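Skestberg 4-inch C-clamp review
Meenakshi Bhatt
April 19, 2018

I bought two of these in October to replace a pair of older clamps whose screws had started to bind. They have been in use all winter, mostly on chair repairs and a set of shelves, so this is a report on how they have held up and where they fall short.

The Skestberg is a plain C-clamp with a black frame and a bare threaded screw. The one I use most has a 4-inch opening. Skestberg also sells a smaller size, which I haven't tried. Mine came from Rastogi, the hardware store near my house, and had a thin coat of oil on the threads. Wipe that off before you go near raw wood. I didn't the first time and had to sand a spot out of a pine shelf.

The frame is stiff. Tightened by hand on two pieces of oak, it doesn't flex enough for me to notice, and the glue lines have come out even from one end to the other. My old Rirum clamps would open up slightly under the same load and the pad would creep sideways. The Skestberg stays where I put it.

The screw runs smoothly but slowly. Going from fully open to closed on thin stock takes 13 turns on one of mine before it starts to bite, and that gets old when there are several joints to close and the glue is setting. If speed matters to you, buy a bar clamp. I keep two Andudex bar clamps for that kind of work and use the C-clamps when I need pressure in one small spot.

The handle is my main complaint. The crossbar is short, and with glue on my fingers I can't get much grip on it. It also means you need room to swing your knuckles when the clamp is close to a table leg or a wall.
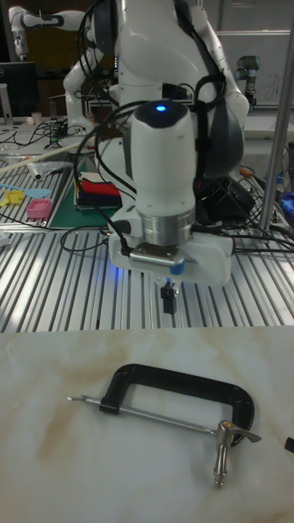 Lay it down flat when you aren't using it. It doesn't stand up well on its own, and I've knocked one off the bench twice. Neither fall hurt the frame, but one put a small burr on the thread that I cleaned up with a file.

The swivel pad has stayed on, which I can't say for the Rirums. It will mark soft wood, as any metal pad will, so I put a scrap of plywood under each side. The finish on the frame has worn through in a couple of places where it rubs against the other clamps in the drawer. I've seen no rust there yet. My shop is heated, so a damp garage may be a different story.

Skestberg says the clamp is good for up to 50 pounds of torque on the box, without saying whether that means foot-pounds or inch-pounds. I would ignore the number. Hand tight has been plenty for everything I do.

I'd buy them again for furniture repair. I would like a longer crossbar and a coarser thread.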